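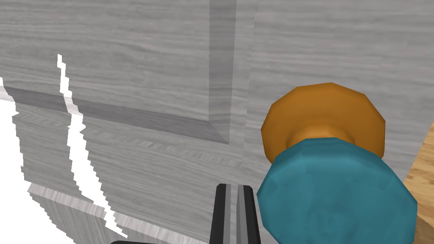
Cabinet surface up close, gray wood-grain finish

From: Gemma Treloar
To: Plotberg house list
Date: 29/08/2023
Subject: Re: what did you do with your old kitchens?

Aravind Menon wrote:
> We're in a 1937 place on the Lelitz side and the kitchen has
> to go before November. My wife wants to keep the pantry, I want
> to knock it through. Has anyone done this and regretted it?
> Also, is painting the old doors worth the trouble?

Hi Aravind, and hi everyone (I've been lurking for ages, sorry!)

Keep the pantry! We knocked ours out in our last house and I missed it every single week. You think you'll get all that storage back in cupboards and you just don't — the flour ends up in one place, the big pots in another, and the potatoes go under the stairs where you forget them until they smell. Ours was only 30 inches deep and it held more than the whole wall of units that replaced it.

As for the paint, I did 2 coats on our old doors and should have done more sanding first. It chipped around the handles by the next summer. Eleni Stojanovska on this list did hers with a proper primer and they still look great, so maybe ask her before you listen to me. After that I gave up and went for gray wood-grain, and I like it a lot more than I thought I would. Gareth Haslam says it's cold looking, but he has orange pine everywhere so I'm ignoring him.

We paid 842 for the new doors, no fitting. My brother-in-law hung them over a long weekend and I fed him lasagna.

Does your pantry have the little window? If it does, please don't board it up!

Gemma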